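# Getting a steady grasp point from the wrist camera

In this tutorial we set up the grasp point filter of Skudari for a two-arm station.

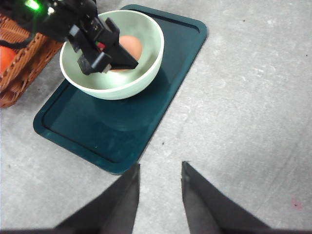
*Wrist view: the other arm reaching into the bowl on the teal tray.*

I wrote this page after moving our station from Vovport to the newer Skudari, where the old filter settings are not read anymore. If you come from Vovport, please delete your old file first. The loader does not complain about it, it only ignores it, and I lost one Sunday to this.

## What you need

- Skudari installed and able to show the live picture of both wrists
- a hand-eye calibration for each arm
- the mask model from the Abubakari package (the small one is enough)

I suppose that the arms already move and that you know how to stop them.

## Step 1: Mask the grippers

The detector sees everything that the camera sees, and this includes the fingers of its own hand. In the picture they are large, blurred and dark at the bottom. For these fingers a fixed mask works well if you keep the gripper at one opening while you look. Save it one time per arm:

```
skudari mask save --arm left --opening look
skudari mask save --arm right --opening look
```

The other arm is more difficult, because it moves. There we draw its model into the image from the joint angles and remove these pixels:

```
mask:
 own_hand: fixed
 other_arm: from_joints
 grow_px: 7
```

The value `grow_px` makes the drawn arm a little fatter on all sides. With 2 I still had a thin black line along the finger, and the detector liked this line very much. Cables are not in the arm model. The black cable of our arm stays in the image, so I also cut away a strip on that side.

## Step 2: Complete the hidden part

After masking, the orange-brown object in the bowl has lost a part of its outline. If you take the center of what is left, the grasp point slides away from the finger. Fit a circle to the visible edge and use its center:

```
target:
 shape: round
 center: fit
 min_edge: 20
```

`min_edge` is the number of edge points which must be found. When there are fewer, Skudari gives no grasp point, and the planner waits. Please do not set it to zero to make the waiting disappear.

## Step 3: Limit the search to the container

A basket with a red-orange fruit stands beside the tray, and this fruit has nearly the same color as our target. Color alone is a poor rule here. Click the bowl rim in the viewer, choose "Use as region", and the detector will only look inside the rim.

The tray surface is glossy. When I had the whole tray as region, the light spots on it gave false edges. With the bowl as region I don't see them in the output.

## Step 4: Smooth over time

```
filter:
 type: median
 window: 5
```

A longer window looks calmer on the screen, but the point comes late when the wrist moves. Stay with 5 until you have a reason.

## Check the result

Start the viewer with `skudari view --debug`. The cross should stay on the target while you move the other arm slowly in and out of the bowl. If it jumps at the moment when the finger comes in, the joint angles and the image have different times. Set `sync: image` in the Jomard driver and start both arms again.

If the cross is steady but wrong by the same distance everywhere, go back to the hand-eye calibration. The filter cannot repair this.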